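Re: [mobile-arms] Irko kit -- anyone put real hours on one?

May 2022
Posted to the list by the lab account
2 replies | 15 shares

Quick answers inline, am between two other things so excuse the mess.

> We're looking at the Irko from Irnton for household pickup work, mostly
> clothes and soft stuff. Have read the product page twice and still can't
> tell what you get for the money. Does the base kit do cloth at all or
> do we need the Warden add-on? And is support any good? We got burned
> on the last arm we bought and I'd like to hear from someone who isn't
> selling one.

Not selling one. We've had ours since December. Bought the base kit plus Warden, no discount, no deal with Irnton of any kind.

Base kit first. You get the platform, the arm side, the gripper, a charger and a license for the teleop software. Platform top is the perforated kind, which I like more than I thought I would -- we've bolted on and taken off all sorts and never had to drill anything. Cables are the weak spot. They come bundled, they come long, and the ties they ship are junk. Replace them day one.

> Does the base kit do cloth at all

Yes, sort of. It'll pick cloth up fine. Thin cotton, denim, a towel, all good if there's a fold standing up for it to grab. Flat cloth on a flat surface, forget it, you'll be there all afternoon. What the base kit does NOT do well is let go where you want. Cloth hangs off the grip in a long tail and the software has no idea the tail is there. So it thinks it's over the target and the bottom half of the shirt is over the floor.

Warden is supposed to fix that. It's a software add-on, watches the hanging part and slows the arm down when the tail gets close to something. Cost us 1,227 on top. Worth it for the sort of thing you describe, probably not worth it if you're moving boxes and cups.

The task we keep going back to is clothes off a couch and into a paper shopping bag. Sounds easy. Bag is open, standing up on the cushion, you lower the cloth in from above. Paper bag is a mean target, it moves if you breathe on it, and the rope handles flop wherever they like.

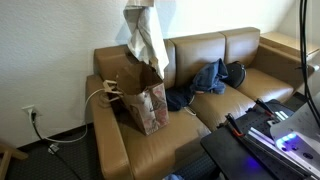 2 min read

Cloth end right at the mouth of the bag like that is where it goes right or wrong. Without Warden our operators tended to drop too early. With it they get a slow last stretch and can nudge sideways before letting go. It does feel laggy at first. Two of our people hated it for a week and then stopped complaining.

Things I'd want to know if I were you:

Glossy leather is a pain. Glare on the seat cushions throws the depth off and you get a phantom edge near the front. Curtains help. Irnton's answer to my ticket was "avoid reflective furniture", thanks guys.

Dark clothes bunched up next to other dark things get treated as one lump. Navy top next to a black bag, for example. Give them space or pick by hand in teleop.

Loose white cords. The planner ignores thin cords completely, on the seat, on the wall, on the carpet, doesn't matter. Look before you drive. This is in the manual but on the second to last page where no one will find it.

Carpet is fine. Low pile anyway, haven't tried anything shaggy.

The blue LED strip can be turned off in settings, under Display for some reason. We leave it on. It does tint whatever is right under it so if you care about color in your footage keep that in mind.

> is support any good?

Mixed. Email is slow but the people know the product. Phone is fast but they read you the manual. We had one bad clamp piece and they sent a new one without asking for the old one back, so credit for that. Firmware updates come with almost no notes -- the last one changed the default lift height and we only found out by knocking things over.

> what you get for the money

If cloth is your whole job I'd also get a quote from Russo before signing. Their gripper is softer and opens wider, and the demo unit we tried handled flat towels better than the Irko does. But the Russo software was a mess, crashed on us more than once in a single morning, and no equivalent to Warden that I could find. May be better by now, that was a while back.

Our log says 1,037 pick attempts on the Irko so far, mixed clothing, mixed furniture. I haven't split out success rate by item yet so I won't throw a percentage at you. My gut says jackets are the easiest and anything with slippery lining is the worst. Will post the breakdown when its done.

Would we buy it again? Yeah, with Warden, and with our own cable ties. Ask Irnton for the trial license before you pay, they do give them out but it isn't on the site anywhere.

Gotta run. If you want the settings file we use for lowering into bags reply off list and I'll send it over.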